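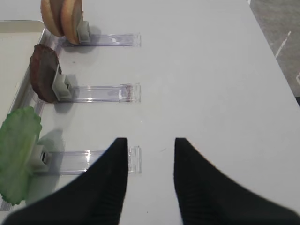
Galeria: a bancada do hambúrguer

Confesso que cheguei a esta bancada com pouca paciência. Já vi demasiadas estações de montagem que prometem ordem e rapidez e acabam com alface no chão e queijo colado ao tampo. A ideia, aqui, é guardar os ingredientes de pé, entalados em suportes, com tiras de acrílico transparente ao lado, e deixar o meio da mesa para o tabuleiro. Parece limpo. Também parece limpo qualquer restaurante antes de abrir a porta.

Publiquei esta galeria a 23 de junho de 2021, depois de ter visto conjuntos parecidos em Posanstead e em Ikbridge. Em ambos os sítios ouvi a mesma conversa sobre cozinhas arrumadas, e em ambos fiquei com a impressão de que quem desenhou aquilo almoça fora.

Sobre o pão: as metades ficam em pé, presas num suporte cinzento-claro. Percebo a intenção, que é ter cada peça à mão sem empilhar nada. Em minha casa, o pão de hambúrguer fica deitado no saco até ao último minuto e nunca ninguém se queixou. Pão ao ar durante 30 minutos começa a secar nas bordas, e não há acrílico que resolva isso.

Sobre o acrílico: as tiras são bonitas enquanto estão limpas. Há uma manchinha castanho-avermelhada perto da ponta de uma delas, coisa pouca, mas é exatamente o género de marca que num material transparente salta à vista. A Tremblay, que vende peças deste estilo, jura no folheto que basta um pano húmido. Experimentei na minha cozinha com gordura de carne e precisei de detergente, água quente e 40 segundos a esfregar cada canto. O folheto não fala dos cantos.

Sobre o tabuleiro, que é a parte de que gosto mais (gosto, não adoro): metal, rebordo brilhante, fundo liso cor de creme.
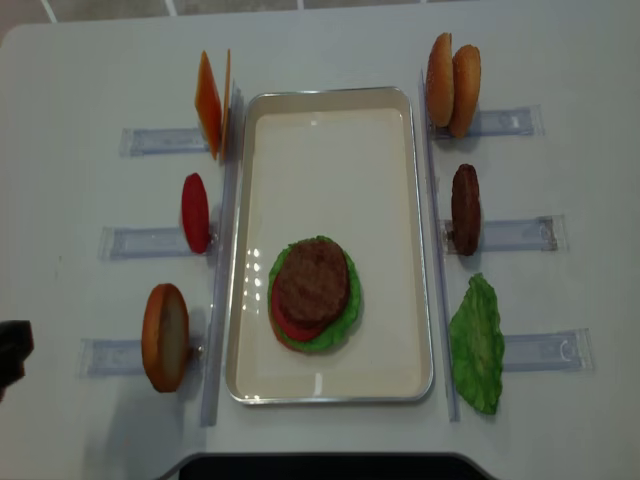
A ordem de montagem é que me deixa com dúvidas. Alface por baixo, depois o tomate, depois a carne, e o pão ainda por chegar. Sei que há quem defenda a alface no fundo por causa do sumo, para proteger a base. Muito bem, mas então ponham a base primeiro. Pegar numa folha frisada com tomate e carne em cima e passar tudo para o pão é um exercício que já tentei e que não recomendo a quem tenha vestido roupa clara.

O queijo espera ao alto, em fatias cor de laranja. Queijo fatiado ao alto, numa cozinha em setembro, dobra-se sozinho. Gostava de ver a bancada ao fim de uma tarde quente antes de dar opinião definitiva.

Fica ainda a questão do espaço. O conjunto ocupa boa parte do tampo, com três tiras de cada lado do tabuleiro, e serve para montar um hambúrguer de cada vez. Na Faltia pediram-me 561 por uma versão com 2 tabuleiros, sem portes. Por esse preço continuo com a minha tábua, os meus pratos fundos e o saco do pão meio aberto ao lado do fogão.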